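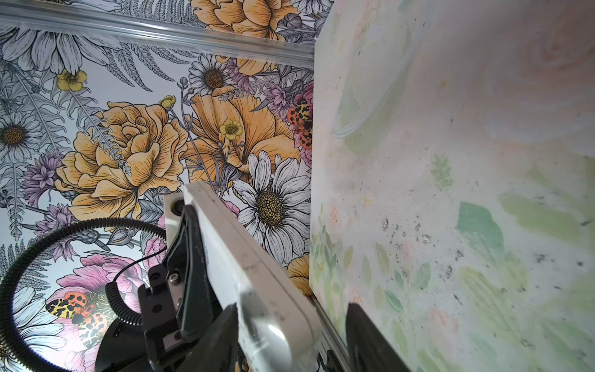 Cargador Nallmont con pilas recargables AA: mi opinión después de unos cuantos meses

Llevaba años comprando pilas de las de usar y tirar en el súper, del paquete que estuviera de oferta junto a la caja, y guardando las gastadas en un bote de cristal que nunca me acordaba de bajar al contenedor. Hasta que un día el bote no cerraba. Lo llevé al punto limpio con bastante vergüenza, volví a casa y me puse a mirar cargadores esa misma tarde (con un café y muy poca idea, todo hay que decirlo).

Acabé comprando el kit de Nallmont en la tienda de Ollalitz, que me queda de camino a casa de mi madre. Trae el cargador de pared, 8 pilas AA de 2.000 mAh y una cajita de plástico para guardarlas. El cable viene incluido pero el enchufe no, o sea que si no tienes en casa un adaptador USB de los del móvil te toca comprarlo aparte. Yo tengo un cajón entero, así que por ahí bien.

En la web tenía 2.972 opiniones, casi todas buenas, y las malas eran casi siempre de gente a la que le había llegado la caja abollada. Me fío poco de las estrellitas, pero leí un montón de comentarios y hubo uno larguísimo de un señor que las usaba para las luces del belén y que me convenció del todo. ¡Qué detalle ponía! Hasta explicaba cómo las rotulaba con el año.

Las primeras semanas

Lo primero que hice fue cargarlas todas, de dos en dos tandas, porque el cargador solo admite cuatro a la vez. En las instrucciones pone que vienen con algo de carga de fábrica y que se pueden usar directamente, pero yo soy de las que cargan todo antes. La primera tanda la puse después de comer y para la cena ya tenía las lucecitas apagadas. La segunda la dejé toda la noche, que el manual dice que corta solo cuando acaba.

Las lucecitas, por cierto, son una de mis quejas. Hay una por hueco, bien, pero el rojo de «cargando» y el naranja de «pila dudosa» se parecen tantísimo que tengo que ponerme las gafas y tapar la ventana con la mano. Con lo fácil que habría sido poner un parpadeo.

Lo que sí me gusta mucho es que cada hueco va por su cuenta. El cargador que tenía mi padre te obligaba a meter las pilas por parejas y si metías una sola no hacía nada de nada, y encima no avisaba, así que volvías a las horas y la pila estaba igual de muerta. Con este meto una suelta, o tres, y las carga.

Dónde las he puesto

Pues en todo. Empecé por los mandos, que son los que más guerra dan en mi casa, y sobre todo el del aire acondicionado, que se queda sin pilas el primer día de calor de verdad y ni uno antes.
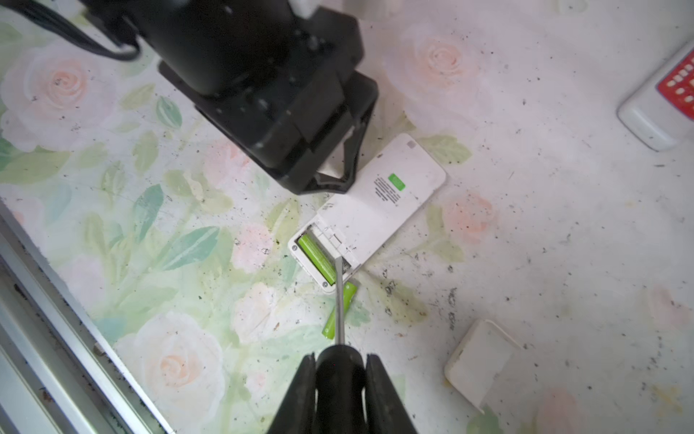 Compartimento abierto, con una pila AA verde lima en su sitio.

En los mandos a distancia, lo digo ya, las recargables no son ninguna maravilla. Gastan tan poquito que una alcalina normal te dura una eternidad, y la recargable se va descargando ella sola aunque no toques un botón. Estas son de las de baja autodescarga y lo llevan bastante mejor que las que tuve de joven (¡aquellas se vaciaban solas en el cajón!), pero vamos, que si solo tienes mandos no te compres el kit, que vas a tardar muchísimo en notarlo.

Donde se nota es en lo que traga. El ratón inalámbrico del ordenador, por ejemplo, que uso todo el día para trabajar. O el termostato. O el espumador de leche Wumbei que me regalaron por mi cumpleaños y que se come las pilas como si fueran pipas; con alcalinas iba fuerte los primeros cafés y luego se quedaba dando vueltas con una tristeza que daba pena verlo. Con las Nallmont va parejo casi hasta el final y entonces se para en seco, de golpe, sin avisar. Hay que tener dos cargadas en la cajita, y ya está.

También las tengo en el cepillo de dientes Medent, el modelo barato de pila, que me llevo de viaje. Entran justas. Muy justas. La primera vez pensé que no cabían y estuve a punto de forzarlas con una cuchara, cosa que no recomiendo, y al final era cuestión de meterlas primero por el lado del muelle. Para sacarlas sigo dando golpecitos contra la palma de la mano. Creo que son un pelín más gordas que las alcalinas, o a lo mejor es la funda de plástico, no lo he medido.

Y en la báscula de cocina no me funcionan bien. Se enciende, pesa, pero me sale el aviso de batería baja desde el primer minuto. Le pregunté a Chiharu Yoshida, que lleva el taller de reparaciones al que voy los sábados, y me explicó que las recargables dan 1,2 voltios en lugar de 1,5, y que algunos aparatos se lo toman como si la pila ya estuviera medio gastada. Me quedé más tranquila. A la báscula le he dejado sus alcalinas y tan amigas.

El sitio del cargador

Parece una tontería, pero me ha dado más quebraderos de cabeza que elegir las pilas. Al principio lo tenía en la cocina, detrás de la tostadora, y entre las migas y el calor no me hacía ninguna gracia. Luego lo pasé al recibidor y allí tropezaba todo el mundo con el cable. Al final se ha quedado en el cuarto que empapelamos en enero, el de las flores, que tiene un enchufe a media altura.

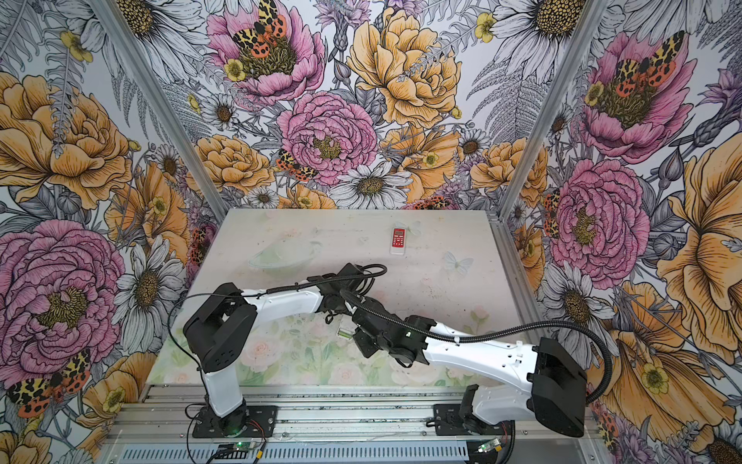
Flores bien grandes en las tres paredes.

Ese papel tuvo sus detractores en la familia, empezando por mi hermana, que dice que marea. A mí me encanta. Me costó más de lo que quería gastarme y hubo que casar los dibujos en las esquinas con una paciencia de santa, y si algún día me animo escribo otra entrada sobre la cola que usamos, que es un tema aparte y del que tengo mucho que decir (casi todo malo).

Vuelvo al cargador, que me voy. El cable es corto. Muy corto, de palmo y medio, y como el cargador es de los de apoyar, o lo tienes pegado al enchufe o te compras otro cable. Yo le puse uno largo de un móvil viejo y va perfecto. Por debajo lleva unas gomitas para que no resbale y una se me despegó a la segunda semana. La pegué con una gota de pegamento y ahí sigue.

Se calienta, sí. Templadito, nada alarmante, aunque las pilas recién salidas están más calientes de lo que esperaba. El manual dice que es normal y que las dejes enfriar un poco antes de usarlas. Ruido no hace ninguno, que el de mi padre zumbaba como una nevera.

La cajita

Merece su párrafo. Es de plástico blando, con tapa de bisagra, y caben las pilas todas tumbadas. El cierre aguanta bien dentro del bolso. Lo que no tiene es ninguna manera de saber cuáles están cargadas y cuáles no, y yo al principio las mezclaba todas y era un desastre. Ahora sigo un sistema: las cargadas con el polo positivo hacia arriba, las gastadas hacia abajo. En casa ya lo respeta todo el mundo menos mi hijo, que las mete como le caen y luego viene a quejarse de que la linterna no alumbra.
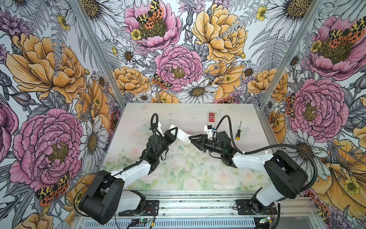
Una cosa que aprendí tarde es que conviene mantener juntas las que han trabajado juntas. Si un aparato lleva dos pilas y pones una recién cargada con otra que ya lleva media vida encima, la floja arrastra a la otra y acabas sacándolas antes de tiempo. Les he puesto un puntito de esmalte de uñas por parejas, rojas con rojas y azules con azules, y desde entonces el ratón me aguanta mucho más. El esmalte no se ha ido con el roce, aunque conviene poner el punto en la funda y dejar los extremos limpios, que ahí es donde hacen contacto.

¿Y los ciclos? El fabricante habla de 400 recargas y yo, como comprenderéis, no he llegado ni de lejos. Lo que puedo contar es que de momento todas cargan, ninguna me ha salido con la luz naranja (o eso creo, con lo que he dicho de los colores) y no he visto que duren menos que al principio. Si empiezan a flojear, actualizo la entrada.

De la atención al cliente sé poco. Escribí a Nallmont para preguntar si el cargador servía para pilas de otra marca y me contestaron a los dos días, con una respuesta bastante amable que básicamente decía que sí mientras fueran recargables de níquel-metal hidruro y que jamás se me ocurriera meter alcalinas. Lo pregunté también por las AAA y sí, caben, hay una pestañita que se baja en cada hueco. Está durísima las primeras veces, eso sí, y yo me rompí una uña.

Lo que cambiaría

El cable más largo, sin dudarlo. Unas luces que se distingan. Y que vendieran el cargador solo, porque mi madre ya tiene pilas recargables de otra marca y solo necesita el aparato, y en Ollalitz me dijeron que de momento viene únicamente en kit. Al final le he regalado el kit entero y yo me he quedado con sus pilas viejas, que van regular.

¿Lo volvería a comprar? Sí, con los ojos cerrados si tienes niños, ratón inalámbrico o cacharritos de cocina de los que tragan. Para una casa con dos mandos y un reloj de pared, me lo pensaría mucho y seguiría con las alcalinas de siempre. Y si ya tienes un cargador antiguo de los que van por parejas, solo por lo de los huecos independientes yo haría el cambio — a mí me ha quitado un montón de malos ratos.

Le pongo un ocho. Si alguien lo ha probado con una cámara de fotos o con un flash, que me lo cuente en los comentarios, que mi cuñado me lo ha preguntado y no he sabido qué decirle. Y si alguien sabe cómo despegar de una vez la etiqueta del precio de la cajita sin dejarla pringosa, también.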